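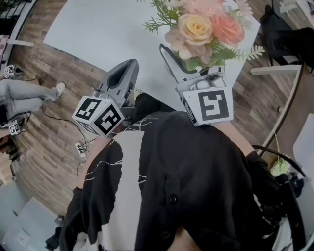 手持夹爪采集示范数据时，桌面和地面的布置对废片率的影响比操作手法大。Drundari工作间今年改用双手夹爪采集“花盆取放”任务，任务代号Bevham，前后两轮共录下494条示范，其中300条进入训练集，其余因定位丢失、遮挡或起止不完整剔除。本页按工序整理其中可以直接照做的部分。剔除的示范里有一类与走线有关：黑色线缆横过木纹地板，接到地上的白色插线板，操作者移步时视线落在双手和花上，脚下容易带到线。第二轮起规定插线板放在桌子一侧的地上，位置固定，线缆贴地走，操作者的站位与线缆不相交；站位用纸胶带贴出脚印，换人时不动。

一、桌面

白色桌面便于后期分割，缺点是反光。顶灯为荧光灯管时，桌面在头部相机里容易出现一块过曝区，位置随操作者低头的角度变化。处理办法有两个：调整桌子朝向，让灯管的长边与操作者视线方向垂直；或者把曝光锁定，以标记块白边不过曝为准。自动曝光不建议用，手一伸进画面，亮度就跳，后面做特征匹配会断。

桌面每半天擦一次，用拧干的无绒布，不用带蜡的清洁剂。蜡膜会让花盆底部的摩擦变小，夹爪靠近时盆会被推走，操作者下意识会用另一只手去挡，示范里就混入了任务里没有的动作。已经打过蜡的桌子，用中性洗涤剂兑温水擦两遍，再用清水布擦一遍，晾干后使用。

桌上只留任务物体。水杯、记号笔、胶带卷都放到另一张桌上。杂物确实需要作为干扰物出现时，按采集计划摆，并写进记录表，不要临时放。

桌腿垫平。检查方法：两手各持一只夹爪，指尖轻压桌角，对角线方向来回压，听到桌腿碰地的声音就要垫。桌子晃动时，指尖接触桌面的一瞬间轨迹上会出现一个小尖峰，滤波可以去掉，但滤波同时也会把真实的接触时刻往后推。

二、假花的准备

选假花有一条标准：连续夹放后外形仍可复原。鲜花在一个采集日之内就会变样，花瓣下垂，叶片卷边，前后示范无法对照，所以本任务不用。塑料叶和布花瓣的表现也不一样，塑料叶回弹快，布花瓣压过之后会留折痕，用手指从花心向外捋一遍可以恢复大半。

细叶和羽状叶是最容易出问题的部位。它们向左右伸出，超出盆沿，夹爪从下方接近时指尖会先碰到叶尖。碰到之后有两种结果，叶子弹开，或者叶子夹进指缝。后一种情况在张开夹爪时会把整盆花带偏。准备阶段先把低于盆沿的叶子往上拢，用花艺铁丝在茎部绕一圈固定，铁丝头朝里折。不要剪短，剪过的塑料茎断口锋利，会划伤夹爪指面的软垫。

盆里的填充物要压实。泡沫块在盆里松动时，夹盆体与夹花茎得到的重心不同，回放轨迹时会出现看不出原因的倾斜。检查时把盆倒过来抖两下，有响声就在泡沫与盆壁之间塞纸巾，塞到不响为止。也可以用热熔胶点四个角，但之后换花会比较麻烦。

花盆外壁贴的价签、条码要撕干净，残胶用酒精棉片擦。残胶粘在指垫上，松手时盆会跟着抬起一点再落下，这一段在力数据里和“夹紧未放”很像。

灰尘用冷风档的吹风机吹，从上往下。布花瓣不要水洗。

三、标记块与指示灯

每只夹爪的底座上装一个白色方块，面上印黑白方形标记，供外部和头部相机估计位姿。日常维护主要是三件事：擦、查、遮光。

擦拭用干的眼镜布。酒精会让部分打印件的黑色边缘发灰，黑白交界变软，角点检测的抖动随之变大。有手印时先哈气再擦。

查的是边框。标记外圈的黑框只要缺一个角，近处仍能识别，远处就时有时无，最难排查。打印件起翘时整张更换，不要用透明胶压平，透明胶反光。备件按编号装袋，袋上写对应夹爪，左右不能互换，换错之后标定文件与实物对不上，轨迹整体偏移，单看每一条都很平滑。

不用的夹爪放回架子或收进箱里。闲置夹爪的标记块如果进入头部相机视野，解算程序会把它也列为候选，ID重复时轨迹会突然跳走再跳回。第一轮剔除的示范里这种情况不少，第二轮在程序里加了白名单，只认当前登记的两只，问题基本消失。没有条件改程序的，用一块深色布盖上即可，布不能有格纹。

四、取放的动作规范

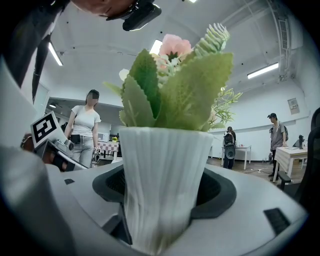
Daiane Leite
Drundari工作间，采集流程与夹具维护

白色竖棱花盆放进带黑色橡胶圈的圆口时，盆体下窄上宽，下半截没入圆口，能看见的只有上半截和盆沿。这类“收口”位置比平桌面难，示范时要求操作者分两段完成：先在圆口上方停住，对准中心，再垂直下放。停顿时间不作硬性规定，但要在轨迹上能看出速度接近零的一段，后续切分动作靠它。

橡胶圈会咬住竖棱。盆放歪时，棱与胶圈卡住，盆停在半截，从侧面看像是已经到位。判断标准是盆沿是否水平，以夹爪端相机画面为准，头部视角从上往下看，倾斜不明显。卡住后不要往下压，提起来重放，这条示范照常保留，标注为“含修正”。训练时含修正的示范单独编组，后面说结果时会提到。

胶圈本身每周取下来用温水洗，阴干。撒滑石粉可以减小摩擦，但粉会飞到镜头上，得不偿失。胶圈变硬的换新，换之前先用旧圈录几条、再用新圈录几条，前后对比一下下放段的曲线。

放入和取出各算一个动作，不要在一条里连着做完。操作者容易图快，放进去马上又拿出来，两段之间没有静止，切分时边界只能靠人工点。

接近方向统一从花盆侧面，指尖低于叶层，高于盆体中部。从正上方夹花茎只在专门的对照组里做。夹住之后先抬再移，抬的高度以叶尖离开圆口边缘为准。

夹爪端相机的镜头在每次休息后检查一次，看有没有假花掉下的碎屑。羽状叶的细针很轻，静电会把它吸在镜头边上，画面角落多出一根不动的绿线，录的时候很难发现。

五、多人同室采集

同一房间里有几张桌子同时工作时，背景里会有人走动。这对训练不是坏事，背景变化有助于策略不依赖固定墙面，但有几条要守。

头戴设备的松紧由本人调，调好之后做一次左右转头、低头抬头，设备不滑动才开始。低头取放时设备向前坠，眉骨位置容易压出印，在前额垫一块薄绒布。绒布每人一块，不混用。

衣着方面，袖口要收紧。宽袖会盖住标记块的下沿。深色衣服上有浅色裂纹或条纹时，不影响方形标记的检测，测过，误检为零；格子衬衫则要换掉。首饰取下，手链会敲在夹爪壳体上。

背包式设备的肩带先扣胸前再收紧腰部，多余的带头塞回去，垂下来会扫到桌面。两个人背对背作业时，中间留出一个人能侧身走过的距离。

过道上的线用扁平线槽压住，没有线槽的用布基胶带，顺着线贴，不要横着一段一段贴，横贴的胶带边会翘，鞋底一带就起来。胶带每天收工时撕掉，隔夜之后残胶会留在木地板缝里，清理用橡皮擦，不用刀。

桌布、椅子、微波炉这些房间里原有的东西，采集期内不搬动。要搬就整批搬，写明日期。

六、视角与遮挡

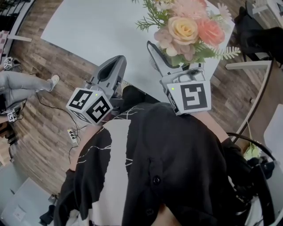
图片来源：Drundari工作间，Bevham采集记录

双手伸在桌面上方时，头部视角里标记块的正面朝向操作者，这是可用的姿态。手腕外翻超过一定角度，正面就转出视野，只剩窄边上的图案，定位会从稳定变成勉强。让操作者记角度没有用，给的提示是“让自己一直看得见方块正面”。标记块边上的绿色小指示灯同样在这个视角里看得到，开始前看一眼左右两只是否都亮。指示灯的亮度如果可调，调到最低，灯光溢到标记白边上时，会吃掉一小段黑框。

花摆在右侧夹爪前方时，左手没有任务，操作者常把左手放到桌沿下面或靠在身上。左手也要保持在画面里，停在桌面上方即可。双手策略训练时，左手缺失的帧需要插补，插补出来的静止和真实的静止在噪声上有差别，模型学得会这个差别，部署时左臂会出现小幅抖动。

座椅推到桌子远角以外。椅背是黑色的，离夹爪深色部件太近时，边缘提取会连在一起。

遮挡的另一个来源是花本身。花头高于夹爪时，从正前方看过去花瓣会盖住对侧的指尖。把花盆往操作者方向挪一个盆口的距离，通常就能让出来。再不行就把花整体转一个方向，让叶子多的一侧背对主手。

七、标定与回放

开工标定一次，午休后标定一次，夹爪摔过之后立即标定。标定板平放在桌面上，四角用低粘胶带压住，不要用手扶。

每录完一组先回放再继续。回放时看三处：抬起瞬间、下放瞬间、最后静止段。回放用原速，不用倍速，倍速时小的跳变看不见。组长签字前至少要把本组第一条和最后一条完整看完。

存储卡当天导出，校验之后再清空。文件名里写桌号、操作者代号、组号，不写“最终”“新版”之类的字。导出软件沿用Shevchuk，设置里把自动旋转关掉，否则夹爪端的画面有一部分会被转成竖向，与位姿时间戳虽然对得上，坐标轴却错了。

八、结果

300条示范训练出的策略在内部记为Lunar。测试设6个起始位置，每个位置做10次，起始位置均在采集时覆盖过的桌面范围之内，花盆朝向随机。判定成功的条件是盆体到位、盆沿水平、没有叶片夹在指缝里，三项缺一不算。

平桌面放置的成功率高于圆口放置。圆口任务失败的主要形式是盆沿倾斜，竖棱卡在胶圈上，策略继续下压。加入“含修正”组一起训练之后，策略在一部分测试里会自行提起重放，动作比人慢，提得偏高。单独用“含修正”组训练的效果差，下放之前出现不必要的反复提放。目前的做法是混合，比例还没有定，两轮数据得出的结论不一致。

离桌沿最近的位置表现最差。对照采集记录，这个位置的示范多数由操作者收着手肘完成，手腕姿态与其他位置差别大，标记块正面被挡的帧也多。补采时把操作者站位后移半步，姿态就接近了。补采数据尚未并入上面的训练集。

叶片夹入指缝的情况在测试中仍有出现，集中在羽状叶一侧。绕过铁丝的花好于未处理的花。指垫换成边缘带倒角的型号后，叶子更容易滑出，代价是夹茎时接触面积变小，对照组里的掉落有所增加。只夹盆体的任务可以换，夹茎的任务保留原来的直角指垫。

九、常见故障速查

轨迹整体平移：查左右标记块是否装反，再查标定之后桌子有没有动过。

轨迹突然跳走又跳回：查视野内有没有其他夹爪的标记块，查白名单。

接触瞬间有尖峰：查桌腿，查花盆底部的防滑垫是否翘边。

抬起时盆体旋转：两侧指垫磨损不一致，成对更换，不单换一侧。

夹爪张开不到位：先清理指根的绒毛和碎叶，用软毛刷，再考虑润滑。润滑只用干性润滑剂，点在转轴处，多余的擦掉。油脂沾到指垫后很难去净，整片报废。

画面周期性明暗：荧光灯频闪，把快门时间设为灯光闪烁周期的整数倍。

花朝一边歪：茎在泡沫里的孔被反复夹放撑大，把茎拔出，换一处重新插，插深一些，旧孔用碎泡沫填上。

指示灯一亮一不亮：先换电池仓或接头，别急着重启整套系统，重启之后要重新标定。

十、收工

夹爪擦净，指垫朝上放置，不叠放。假花套上防尘袋，袋口松扎，叶子不要压弯。圆口里的胶圈取出，与花盆分开放，长时间套在一起竖棱会在胶圈上压出痕迹。插线板断电后再收线，线缆按原有弯曲方向绕圈，用魔术贴扎住，不打死结。

记录表当天填完。剔除原因用统一的词，不写“不好”或“有问题”，写“左标记丢失”“起始未静止”“叶片入指缝”这一类能检索的。

本页整理于2025年5月26日。倒角指垫的对比和桌沿位置的补采计划在8月再录一轮，届时更新第八节。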